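Steady hands, slow going

The shared workshop on Kennedy Street opens at 10 in the morning and smells of solder and toast. At the back bench sits Juster, a suturing robot its builders have been putting together for 2 years from surplus instruments and a lot of borrowed aluminium.

I came expecting to be told it would change surgery, and I was. The club, which calls itself Prornidach, has a poster to that effect. It also has a bin of snapped thread.

The wrist is the good part. It bends where a human one won't, and the Laminska control board keeps it from trembling, at least when the kettle's off. The trouble is everything around it. Tying a single knot can take longer than my lunch, and someone has to keep a hand near the stop button throughout. A decent vet nurse would have packed up and gone home.

Parts have cost the group $300 so far, not counting labour, and labour is where these sums always fall over. Still, the knots are getting neater. Whether that adds up to a useful machine or a very patient hobby, I couldn't say - and I'm not sure the members could either. 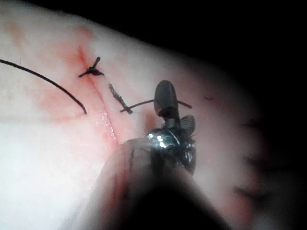

One suture tied and trimmed, with a second strand across the cut near the instrument's jaws.

The next target is a row of 40 stitches by December. I'd pack a book.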